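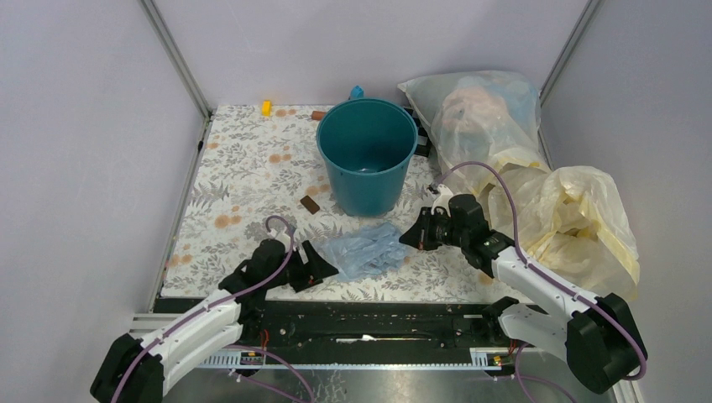
2023年10月5日
文:Vitalii Hnatiuk

双腕作業セルの運用手順:柔らかい物を扱うときの決まりごと

この手順は、卓上に向かい合わせた二本のアームで、袋や布のような形の定まらない物を扱うセルを対象にしている。箱や部品だけを扱うセルでは、一部の項目を省いてよい。Rurnholmの作業場で使っている内容をもとに、ほかの現場でもそのまま使えるように書き直した。法令や規格で定められたリスクアセスメントは別に済んでいるものとする。

1. 始める前の点検

電源を入れる前に、次の順で確認する。

・三方のパネルががたつかないか、手で押して確かめる。
・支柱とレールの締結部に緩みがないか見る。
・アームの可動範囲に工具や飲み物が残っていないか見る。
・非常停止ボタンを押し、解除し、もう一度押す。二度とも表示が変わることを確認する。
・グリッパの指先に欠けやバリがないか、手袋をはめて触る。

指先のバリは薄い袋をすぐに裂く。先の細い指を使っている場合は特に念入りに見ること。紙やすりで落とせる程度ならその場で直し、落とせなければ交換する。交換したら点検表に部品番号を書く。

2. ケーブルの取り回し

手首に装置を載せると、そこから出るケーブルが一番の弱点になる。手首の回転分の余裕を持たせて弧を描かせ、前腕に沿わせて根元へ戻す。余裕が大きすぎると卓上の袋に引っかかり、小さすぎるとコネクタが抜ける。

余裕の量は計算では決めず、実際に動かして決めている。まず低速で手首を両端まで回し、次に肘をいちばん伸ばした姿勢といちばん畳んだ姿勢をとらせる。四つの姿勢のどれでもケーブルが張らず、天板に触れなければよい。結束バンドは関節をまたいで締めない。

左右で取り回しの形が違ってもかまわない。ただし、決めた形は左右それぞれ写真に撮って点検表に添え、保守のたびに元どおりに戻す。

3. 天板と物の置き方

天板は無地でも柄物でもよいが、作業の途中で替えてはいけない。敷物を使うときは四辺を固定する。浮いた縁を指先が拾うと、アームは布ごと引きずっていく。

置く物については次のとおり。

・容器は奥の中央に置き、口を上に向ける。二本の腕のどちらからも届く位置にする。
・対象の袋は手前の中央に置く。
・出番のない袋は奥の隅に寄せる。天板の端からはみ出す分は許すが、アームの関節に触れるものは置き直す。
・積み木などの小さな固い物は、袋の下に入らない場所に置く。

最後の項目は見落とされやすい。半透明の袋の下に固い物があると、指先が押しつけられて過負荷で止まる。袋を置いたら、一度持ち上げて下を見る習慣をつけてほしい。

4. 二本の腕で同じ物をつかむとき

両側から一つの袋に近づく動作は、このセルで最も事故が多い。Clidanoのセルで昨年12月に記録した停止は11件あり、その大半が両腕の引っ張り合いだった。

手順は次のとおり。

(1) 左右のグリッパを開いた状態で、袋の両端の手前まで下ろす。
(2) いったん両方を止める。
(3) 片方だけ閉じる。つかめたことを確認する。
(4) もう片方を閉じる。
(5) 両方を同じ高さまで上げる。間隔はまだ広げない。
(6) 袋がたるんでいることを見てから、必要な分だけ広げる。

(3)と(4)を同時に行うと、先に閉じた側が袋を引き寄せ、もう一方が空をつかむことがある。慣れた操作者でも省略しない。待ち時間は500ミリ秒を標準とし、短くする場合は責任者の承認を得る。

指先どうしの最小間隔はソフトウェア側で必ず設定する。操作者の目測に任せてはならない。設定を外して動かす必要があるときは低速モードに限り、二人目が非常停止ボタンに手を置いておく。

5. 人が手を入れてよい条件

物を並べ直すために柵の内側へ手を入れる場面は一日に何度もある。一時停止の表示だけで手を入れてはいけない。非常停止をかけるか、サーボを切るかのどちらかとする。

・サーボを切る前に両腕を退避姿勢に移す。ブレーキのない軸は自重で下がる。
・手を入れる人が自分で停止をかける。口頭で頼まない。
・再開の前に「入ります」「出ました」の声をかけ合う。
・長い袖、名札のひも、指輪は外すか留めておく。

6. 記録と保守

動作回数は腕ごとに数える。3000回ごとに指先を外して摩耗を測り、手首の締結部を増し締めする。Hubmannの班では584回目で指先の固定ねじが緩んだ例があったため、新品の指先に限り、500回の時点でも一度締め直すことにした。

天板下の梁やレールには擦り傷や細かなごみがたまる。傷そのものは問題にならないが、レールの溝にごみが入ると台座の位置がずれる。週の終わりに刷毛で掃き、布で拭く。エアブローはごみを関節に吹き込むので使わない。

点検表の様式はPrureroの共有フォルダに置いてある。様式を変えたいときは自分の写しを直さずに、元の表に追記して日付と名前を入れること。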